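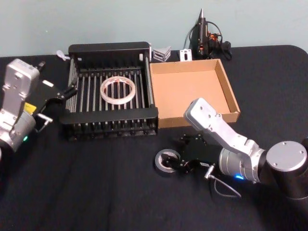
Courses > Public Policy > Food and Farm Policy > Chapter 4

Chapter 4
Farm Program Payments and the Legislative Calendar

4.1 Scope of the chapter

Farm legislation in the United States is written for a fixed term. When the term ends, Congress can pass a new law, extend the old one, or let parts of it lapse. Chapter 3 dealt with how a bill moves through the agriculture committees. The present chapter takes up what the bill pays for, who is eligible, and how the timing of the law affects decisions made on the farm.

Three groups of programs are covered: commodity support, crop insurance, and conservation. Nutrition assistance takes a larger share of spending than any of them, but it is treated separately in Chapter 7. Trade policy is mentioned only where a payment formula depends on it.

4.2 Base acres and planted acres

A base acre is an accounting unit. It records a farm's planting history for a covered crop over a period set by law. A planted acre is ground on which the crop was put in the current year. The two numbers often differ, and students who confuse them will misread most of the tables in this chapter.

Suppose a farm in Clurnstead County has 500 base acres of wheat. The operator now plants the same ground to soybeans. If a payment is triggered for wheat, the farm may receive it even though no wheat was grown. The payment is said to be decoupled from production. Crop insurance works on the other principle. Coverage attaches to the crop in the field, and a farm with no insured wheat collects nothing on a wheat policy.

Decoupling was adopted in part to reduce the effect of payments on planting choices. How far it does so is disputed. Operators may expect Congress to allow a future update of base acres, and that expectation can itself influence what they plant. Section 4.5 returns to this question with a simple two-period model.

4.3 Price triggers and revenue triggers

A price-based program pays when the market price of a crop falls below a reference price written in the statute. Yield in the current year does not enter the formula. A revenue-based program compares actual revenue, usually measured at the county level, with a benchmark built from earlier years. It can pay when prices are steady but yields are poor.

The choice between them rests on expectations. With a long slide in prices, a moving benchmark follows the market down and the revenue guarantee shrinks. A fixed reference price does not move. A county with variable rainfall and stable prices presents the opposite case.

Two hypothetical farms are used in the worked problems. Siregar Farm has 1,000 base acres of corn in a county with irrigation. Jimano Farm is smaller, grows dryland wheat, and rents 60 percent of its ground under cash leases. The tenure difference matters. Under a cash lease the tenant normally receives the payment, but part of its value may pass to the landowner through a higher rent when the lease is renewed.

4.4 Effects of late legislation

Winter wheat is in the ground long before most bills reach a final vote. Lenders review operating loans over the winter, and many leases are signed before the rules for the coming crop year are known. A law enacted in July may therefore govern a crop whose costs have already been paid.

Extensions reduce this uncertainty for a year at a time. They do so unevenly. Commodity programs can usually continue under existing formulas, while smaller programs without continuing budget authority may receive no funds at all unless the extension names them.

Key terms: base acre, decoupled payment, reference price, benchmark revenue, baseline, extension

Last revised December 29, 2019

2 comments | 4 shares

Related chapters
Chapter 3: Committees, Markups, and Conference
Chapter 5: Crop Insurance and the Premium Subsidy
Chapter 6: Conservation Contracts on Working Land
Chapter 7: Nutrition Assistance in the Farm Bill
Case file: The Stulico Grain Cooperative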